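Decluttering by subscription

September 23, 2024

My sister-in-law gave me three months of Clivero for my birthday. It's an app that tells you what to throw out. Every morning it sends a "release prompt," and every morning I'm supposed to pick one thing in the house and let it go.

I've read the pitch on their site twice and I still don't buy it. They say the average home holds 3683 objects "without a purpose." Who went around checking? Does a spoon count? Does each spoon count?

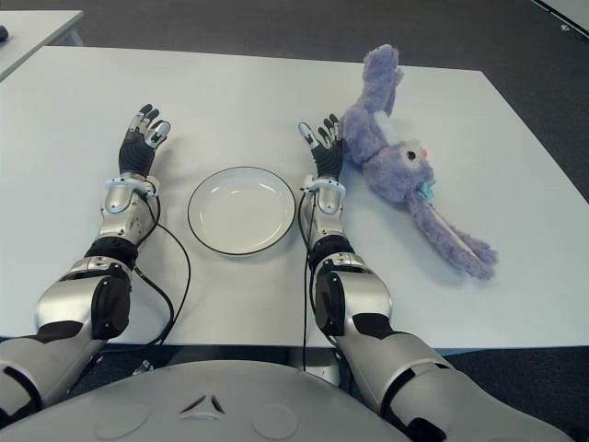

A plate and a purple bunny. Guess which one Clivero would call clutter.

The part that bugs me is the scoring. You start with 900 points and lose some for every item you "hesitate" over. I was down to 290 by the end of the first week, mostly over books. A cookbook I open twice a year is apparently a moral failing. So is the box of cables, though I'll give them the cables.

Thịnh Lâm, who used to write the Otstead newsletter, told me he stuck with it from March on and felt lighter. He also said he has since bought a second blender to replace the one he released. I asked if the app had a prompt for that. It does not.

I'll finish the three months, seeing as they're paid for. The books are staying.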